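Murkus Testimonies: README

Last updated: February

What is in this collection

Murkus is a collection of short faith testimonies, written by members of the Gulero congregation and read aloud at the evening meeting. The texts were kept in 16 notebooks. Dace Mägi and Marthinus Du Plessis typed them, and Jurgita Butkienė checked the typing against the pages. There are 2869 entries. One entry is one testimony, or one part of it when the speaker continued the next month.

Most entries are plain and short. People write about baptism, about a parent's illness, about coming back to church after many years away. Some are only a Bible verse and a thank you.

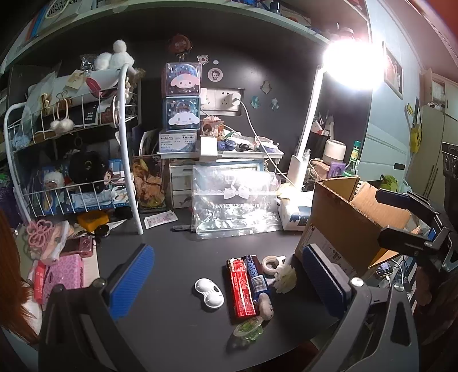 The spelling in the entries is the spelling of the writer. We did not correct it, also when a Bible reference is clearly wrong, but in this case the right reference is given in the field "verse_checked". Torn pages are marked [torn] in the text. If you borrow a notebook from Jurgita, please do not repair it yourself. An ordinary roll of tape, like the whitish one with the small cutter tab on the dark grey desk, makes the paper yellow after some years and takes the ink off if you pull it. Put the loose piece in an envelope and write the page number on the outside.

Fields

entry_id: the number of the entry
notebook: the notebook name, for example Arton or Jõgi (the families who kept them)
text: the testimony as written
verse: the Bible reference as the writer gave it, can be empty
verse_checked: the reference after checking
season: Advent, Lent, Easter or ordinary time, only if the notebook says it

Names of living people are replaced by initials. Names of ministers who have died are kept, with the agreement of their families.

Known problems

The handwriting in the Jõgi notebook is difficult, and 33 entries there have a question mark after one or more words. The season field is empty more often than it is filled. Two entries can be the same testimony told again in other words. We kept both.
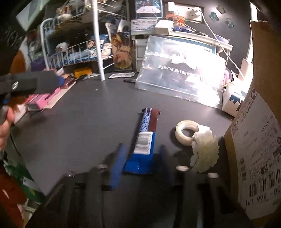 Use and permission

You may use the texts for study, for prayer groups and for language research. Please do not print a whole testimony in a newsletter or programme without asking first. Some writers still come to the meeting and would recognise their own words.

Questions and corrections go to Tahira Hashmi. Give the entry_id and the line.

This site uses cookies to remember your settings. Accept | Decline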